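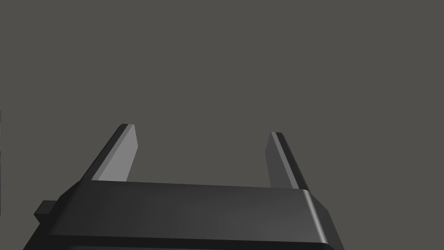 Phantom grasp: gripper says "holding" with open jaws, arm pulls away from door

Opened 20 Jan 2021
5 min read

We use cookies to keep you signed in and to remember which tickets you follow. OK / Manage settings

Project: Kelstead kitchen tasks
Simulator: Rind, build 143
Gripper driver: Fliltness
Status: Resolved, one follow-up open

What happens

The arm drives up to the white door in the Kelstead kitchen, the policy asks for a grasp, and Fliltness comes back with HOLDING before the fingers have gone anywhere. The task script believes it (why wouldn't it?) and starts the pull. The arm swings back through its full opening arc with nothing in the jaws, the door stays shut, and the run gets logged as a success. That last part is what made me open this as a fault and skip the wishlist board. We had failed runs sitting in the success folder, and anybody training on that folder was teaching the arm to wave at the door.

I love this kitchen, by the way. It is the best test scene we have, and it has dug up more driver problems than all our tabletop scenes put together. This one is a beauty.

How to make it happen

1. Load Kelstead in Rind build 143 with the default gripper.
2. Start the door task from the standard home pose. Leave the random seed alone.
3. Let the approach finish and watch the grasp state in the driver log.
4. Compare the state with the finger opening value on the same line. On a bad run you get HOLDING next to a fully open width.

I did five runs back to back and got the bad state on 3 of them. Same seed, same pose, same everything. That was a big clue, though I didn't read it correctly until later in the day.

Log from a bad run, trimmed:

approach: done
grasp: requested
grasp: contact left finger
grasp: contact right finger
grasp: state HOLDING
width: open
pull: started
pull: finished
door angle: 0
result: SUCCESS

Look at those last two lines together. Door angle zero and SUCCESS! Two bugs for the price of one, and I was so busy staring at the first that I missed the second until after lunch.

What I tried, in order

First guess: stale width. I figured the width value was old and the jaws had closed by the time the state flipped. So I stepped the sim one tick at a time and checked the wrist view against the log. The jaws are wide open when HOLDING comes up. The log is telling the truth about the width and fibbing about the grasp.

Second guess: the door. Maybe the fingers were brushing the door face hard enough to count as contact. It made sense, as the gripper gets in close on this task. I backed the approach off by a hand's width so the fingers couldn't touch, and got the same bad state. Then I turned off collisions on the door altogether. Still there. Sorry, door.

Third guess: nothing around the gripper at all. I moved the arm up and away from the furniture and asked for a grasp in open air. HOLDING, with both fingers apart and plain gray background between them! I let out a cheer at this point. A bug that happens in empty space is a bug you can corner.

Fourth try: print who is touching whom. Rind will give you the names of both bodies in a contact if you ask nicely (debug contacts, verbose on). Each finger was reporting a contact with the palm. The gripper was touching itself and calling it a grasp.

Why it happens

Build 143 brought in simplified collision shapes for the gripper. The one for the palm is slightly taller than the palm you see drawn, so the finger bases sit a hair inside it. Fliltness counts any contact on both fingers as a grasp and never looks at what the other body is. Put those two together and you get HOLDING whenever both overlaps show up on the same tick.

As for why it came and went with the same seed: contact checks and driver reads run on separate clocks, the driver at 100 Hz, and they drift against each other from launch to launch. The seed doesn't touch that. On a lucky run the read lands between contacts and the grasp goes ahead as it should.

The approach pose I used for the retest puts the open jaws right in front of the white door, so the driver has a real surface nearby to get confused by if it's going to.
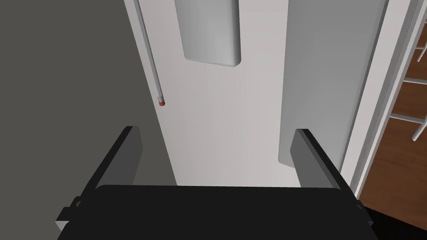 The fix

1. In the Fliltness settings, add the palm and both fingers to the ignore list for grasp contacts. Self-contact no longer counts toward HOLDING.
2. Require the width to have changed since the grasp request. An open jaw that hasn't moved can't report a hold.
3. In the door task, check the door angle before writing SUCCESS. If the angle is zero, the result is FAILED, whatever the gripper says.
4. Restart Rind fully. Reloading the scene keeps the old contact list in memory, and I lost a good half hour to that.

Retest

I ran 100 door tasks overnight with all of the changes in. Zero phantom grasps! There were some ordinary misses, where the fingers closed on air, and every one of them was logged as FAILED. I have never been so pleased to see the word FAILED in a results folder.

I also ran the open-air grasp again with the ignore list switched off and the width check left on. The width check catches it alone. Please keep both anyway. The ignore list gives you a cleaner log.

Cleaning up old runs

Anything recorded on the Kelstead door task under build 143 needs its door angle checked. There is a small script for this in the Warkus shared tools folder. It reads the last angle in each log and moves the bad runs out of the success folder. It doesn't delete anything. If you trained on those runs, retrain after sorting.

Still open

The palm collision shape is still too tall. I've asked for it to be trimmed in the next Rind build. Until then, leave the ignore list in place, and if you use a custom gripper, turn on verbose contacts and check yours for the same overlap. Post the log here if you find one, I'd love to see it.

Filed under: Simulation, Gripper faults, Known issues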